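Minmont Neighbours Help
Home and Garden > Walls, paint and damp

Dark blue-grey wall looks patchy after two coats, do I need to start again?

Asked in August, 3 answers

Hello everybody. I am painting the bedroom in our flat and I have a problem with one wall. Before it was cream, and I wanted a dark colour behind the bed, something between slate and blue. I bought a matt paint from Skanlow, the small shop behind the bus station, where they mix the colour for you. The colour is called Somier on the card and I like it very much.

I did two coats with a roller. The first coat was ugly but I read that this is normal with dark colours. The second coat I did the next morning at nine. When it was dry I looked at it from the bed and it was fine, and then in the evening I switched on the lamp and I saw patches. Some are a bit darker and some are a bit more shiny, and near the ceiling there is a stripe where I used the brush for the edge.

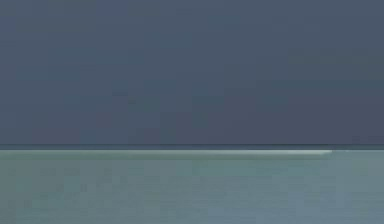

The wall is old plaster. I filled some holes before painting, where the shelf of the last tenant was, and I sanded the filler but I did not put primer on it. The man in the shop did not ask me about primer and I did not think about it. I have perhaps one third of the tin left.

My questions are:

Will a third coat solve it, or will I have the same patches again?
Must I sand the whole wall first?
Is it a problem if I buy a new tin now and the colour is a little different from the old one?

I rent the flat from Jasińska Lettings and they allow painting if I return it to a light colour when I leave, so I would also be happy to know how difficult this will be. Thank you in advance and sorry for the long text.

Answer 1 (marked as helpful)

I had the same trouble in my hallway with a dark green, so I can tell you what I learned from it.

Patches which are more dull are often over filler. The filler drinks the paint and the wall around it does not drink so much. If your patches are in the same place as the holes from the shelf, it is this. You should prime only these places, with a small roller, and let the primer go a bit over the border of each patch. After that paint the whole wall again from corner to corner. Do not try to paint only the patches. With matt dark paint you will see every place where you stopped.

The patches which are more shiny can come from rolling again over paint which has started to dry. In August the room is warm and the paint dries fast, so you have less time than you think. Close the window and the curtains while you paint, and open them after. Load the roller well and do not press it when it becomes empty. I work in strips from the ceiling to the floor, each strip as wide as two rollers, and I always finish the strip with one light pass in the same direction.

For the stripe near the ceiling, it is better to cut in one part of the edge and roll next to it immediately. If you cut in the full wall and then take a coffee, you get the stripe. There are also small rollers which go quite close to the ceiling, and then the brush line is very thin.

You don't need to sand the whole wall. Run your hand over it and sand only where you feel something, with fine paper. Wipe the dust with a damp cloth and wait until it is dry.

About the tin: buy the new one before you start and mix it together with the old rest in a clean bucket. Two tins of a mixed colour are sometimes not equal, even from the same shop. When you mix them in the bucket you have one colour for the complete coat. Please keep a small jar of it for repairs, and write the name and the number of the recipe on the lid. I did not do this and now I have a scratch in my hallway since two years.

One more thing. Wait longer before you judge it. My wall looked terrible on the first evening and on the fourth day it was much more even. A lamp which stands close to the wall will always show you more than the daylight shows.

Answer 2

just do third coat, dark always needs three. Use a better roller, the cheap ones leave fluff

Answer 3

I agree with most of the first answer but I want to add something for the question about the rental, which was not answered.

To go back from dark blue to a light colour is not so hard, but it takes more paint than people expect. I did it in a room in my old flat. If you put white directly on the dark wall you will need four or maybe five coats, and it will still look a bit grey. Take a covering primer, do one or two coats of it, and after this two coats of the light colour. Calculate one weekend for this, and be careful with the edges at the sockets, because there the old colour likes to look out.

Also ask Jasińska Lettings by e-mail which light colour they accept, and keep the answer. In my case it was only said by telephone, that any white was fine, and when I left they wanted a specific cream. I lost 300 from my deposit and I had no paper to show.

For the patches I would also check if the wall has a cold corner or some damp. If a dark patch does not change after a week, put your hand on it and compare it with the wall next to it. If it feels colder or wet, do not paint over it yet. Find first where the water comes from.

Comment from the person who asked

Thank you to all. I compared with the place of the old shelf and two of the patches are exactly there, so I will buy primer tomorrow. The others I think are from the roller, I did go back many times over the same place. I have also written to the agency about the colour.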